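Laundry cell at Virnis back up after wrist repair

Tirkberg, 13 Apr 2026 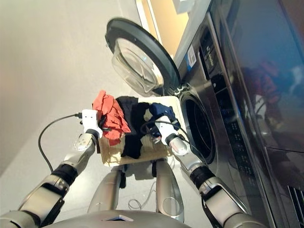

The Clivus unit at the washer, basket held in both grippers.

The humanoid in the Virnis test laundry is loading again after 19 days off, the workshop said in a short note this morning. The fault was in the left wrist. Grip force kept dropping out halfway through a lift, and the basket would sag on one side before the arm stopped itself.

First guess was the motor. Wrong — it was the gripper cable, worn through near the plug where it had been rubbing on the forearm. Toprak, which looks after the machine under a yearly contract, swapped the cable and left more slack in the new run. Both wrist joints were opened and cleaned at the same time. Right side fine, bit of lint.

Then the slow part. With a new cable in, both grippers had to be zeroed again, and the arms taught the basket height from scratch. The basket has to stay close to level in front of the drum or clothes slide to the low end and catch on the door seal. Took 10 tries to get a setting the team was happy with. After that, 200 lifts with a part load and no dropouts logged.

Some changes to upkeep too. Gripper cables will now be looked at every week, by hand and with the power off, and replaced at 2000 lifts whatever they look like. Gripper screws get a check on the same round. Fingertips wiped down daily, as fabric softner leaves a film and the basket rim starts to slip.

The washer itself was not touched. Its door still has to be fully open before the arms come in, and staff are asked not to move the machine when cleaning behind it. A shift of a couple of centimetres is enough to throw the taught positions out, and the whole lot has to be done agian.

Full loads are on hold until May. Toprak is due back then to look at the shoulder joints — no fault reported there, just due.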